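Visit report: Vestov pump housing works
By Malou Norðdahl | July
3 comments | 11 shares

Casting

Vestov casts housings for small irrigation pumps in gray iron and bronze. The tour began at the sand plant, where silica sand is mixed with a furan binder and tested for strength every 40 minutes. Ihor Moroz, the foundry lead, keeps the pouring temperature log on paper.

Pattern shop

Wooden patterns are still used for the older Biwott series. Newer shapes are printed in plastic, with a slight taper so that they draw cleanly from the mold. Layer lines are sanded and sealed when the casting surface matters.

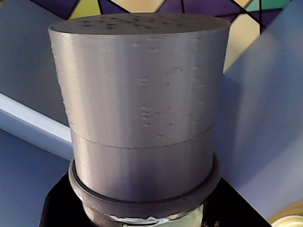

Machining and test

Housings are bored on one of 14 lathes, then pressure tested with water for 11 minutes. Rejects go back to the furnace. Output is roughly 400 housings a week, most of them in the two smallest sizes.

Practical notes

Tours run on Monday mornings and must be booked through the front office. Safety shoes are required past the sand plant. Parking is on the north side, next to the scrap yard.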